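Changes to the Regional Print and Works on Paper Sale

Members and consignors are advised that the winter sale of prints and works on paper will proceed in July under revised arrangements. The changes follow a review of the last two sales and apply to all lots received after the publication of this notice.

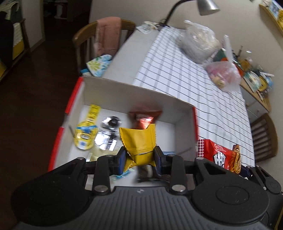
From the Office of the Registrar, Grimach Auction Rooms
Members' Newsletter, February 2021

The sale has grown steadily from a modest offering of etchings and linocuts, most of them drawn from local estates, into the largest event in our calendar outside paintings. The previous catalogue ran to 300 lots. Buyers told us that the session was too long, and several consignors were disappointed to find their works offered late in the evening, when much of the room had gone home and telephone bidding had thinned. Unsold lots were concentrated in the last part of the catalogue, including sheets that in our view were fairly estimated.

The sale will accordingly be held in two sessions. The first will be devoted to works made before the Second World War, with an emphasis on colour woodcuts and wood engraving. The second will cover postwar and contemporary prints, artists' books and a small group of drawings. Each session will have its own catalogue and its own viewing period. Bidders need register only once.

Minimum lot value

The minimum estimate for a single lot will rise to $125. Works falling below that figure may still be accepted where they can be sensibly grouped, for example as a set of bookplates or several impressions by the same hand. Grouping is at the discretion of the department, and consignors will be asked to agree in writing before the catalogue closes. Works which cannot be grouped will be returned, or may be transferred to the monthly general sale at the consignor's request.

Reserves will continue to be set at or below the low estimate. The department will not accept a reserve above the low estimate under any circumstances, and consignors who hold a firm view of value are encouraged to raise it when the work is first assessed.

The Lellance consignment

We are pleased to confirm that the first session will include a group of 36 woodcuts and wood engravings from the Lellance collection. The group was assembled over many years by one family and has not previously been offered for sale. It is particularly strong in landscape subjects and in small editions printed by the artists themselves. Many sheets retain full margins, and a number are accompanied by letters or receipts recording the original purchase.

The collection will be sold without a break at the opening of the session. Condition reports have been prepared for every sheet and may be requested from the department free of charge.
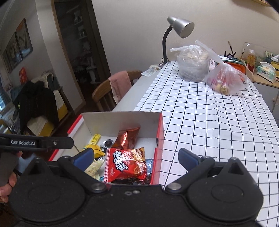 Intending bidders should note that several of the Lellance sheets were hinged to acidic board at an early date. Where the board could be removed safely, this has been done by a paper conservator. Where it could not, the fact is stated in the report, together with any toning or staining visible from the front. The estimates take these matters into account, and no allowance will be made after the sale for faults that have been described.

Framing and collection

Framing for the sale has until now been arranged through a number of workshops. From this year it will be handled by Dal Bello, whose standard sale frame uses a cotton mat and ultraviolet-filtering acrylic. Consignors are under no obligation to have works framed. Unframed sheets will be shown in polyester sleeves and may be examined out of the sleeve on application to staff at the viewing.

Purchased lots may be collected from the front counter on presentation of a paid invoice. Lots not collected within the period stated in the conditions of sale will be moved to the Kevasen store, and storage will be charged to the buyer from the date of transfer. Buyers living outside the region should make carriage arrangements in advance. The saleroom does not pack glazed works for post.

Submitting works for assessment

Works may be brought to the department by appointment or submitted as photographs. Photographs should show the whole sheet, front and back, including the margins and any signature, numbering or stamp. Please do not remove a work from its frame in order to photograph it. A preliminary opinion will ordinarily be given in writing, and is subject to inspection of the work itself.

Printed catalogues will be posted to current subscribers. Other members may order either catalogue from the front counter.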